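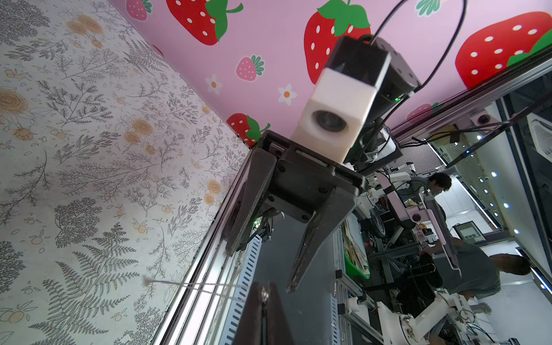
Wrist view on the Drakia cell: gripper fingers, lens housing, strawberry panel.

DRAKIA CELL - SETUP AND CARE NOTES

Read this before you touch the wrist. Then read the part about the cable again.

Scope

These notes cover one cell, Drakia, and the gripper and wrist camera on its arm. The other arms in the room have their own notes, or they have Ploltel's notes with the name changed, which you should trust accordingly. Last full pass through this file: March 30, 2022.

What is in the cell

- One arm with a two-finger gripper. Black body, tapered black fingers.
- One wrist camera in a white 3D-printed housing, fixed to the black module.
- Aluminum extrusion rails, with a gray perforated cable channel along one of them.
- Backdrops: a pink panel with strawberries and daisies, and a floral wallpaper with gray ferns. They are part of the setup. Please do not replace them with something tasteful. The reference stills were taken against them and the position check compares against those.

Startup

1. Clear the work surface.
2. Power the controller and wait for it to finish thinking. It takes 30 seconds and looks exactly like a crash.
3. Check for the small green light on the side of the wrist module. No light means no camera, whatever the viewer window claims.
4. Home the arm at low speed with a hand near the stop.
5. Open and close the gripper 3 times with nothing in it. Listen. Clicking is a loose screw, grinding is a bad day.
6. Grab a still and hold it up against the reference. The seam where the wallpaper meets the pink panel should run at the same slant in both. If it doesn't, go to "Camera has moved."

The cable

The black cable leaves the wrist module in a loop that goes up and over. The loop is supposed to be there. It looks untidy, and every new person has an urge to pull it snug and tie it down. The arm then rotates its wrist and removes the connector for you, along with whatever the connector was attached to. Leave the slack. If the loop has grown enough to brush the fingers, take a little back at the channel end, never at the wrist.

Camera has moved

The housing is printed, and printed parts creep. We reprinted it in September after the first one went soft around the screw holes - the files are under Fleury, for reasons lost to history.

- Loosen the housing screws half a turn. Half.
- Nudge until the seam lines up with the reference still.
- Tighten in a cross pattern, finger tight plus a bit. There is no torque spec. There was one, and it cracked the housing.
- Wipe the lens with the lint-free cloth. Your shirt is not the lint-free cloth.
- Run the hand-eye calibration again, even if the still looks perfect.

Finger care

Scuffs at the tips are normal and can be ignored for a long time. Swap the fingers when an edge has rounded over or when they no longer meet cleanly at the tip. Always swap both. One new finger and one old one will close slightly off center and you will spend an afternoon blaming the calibration.

Service intervals

Every 600 cycles: check finger screws, wipe fingers, look at the cable where it leaves the module.
Every 2000 cycles: new fingers, full calibration, check that the rail brackets are tight.
The cycle counter resets on a firmware update. Write the number down first. The log has a column for it, lightly used.

Known problems

- Gripper reports "closed" while plainly open. Power cycle the gripper only. Restarting the whole cell also works and annoys the people using the rest of it.
- Picture freezes but the green light stays on. Reseat the cable at the controller end.
- Arm stops short of home with no error. Something is leaning on a rail. It is usually a coat.
- Color looks off in the evening. Overhead lights. Dodgate has the same trouble and a better workaround, which we have not copied yet.

Spares

Fingers, housing screws and one printed housing are in the drawer marked Drakia. The drawer marked Drakia 2 is full of parts that came off Drakia and should not go back on. If you use the last of anything, put a line in the log.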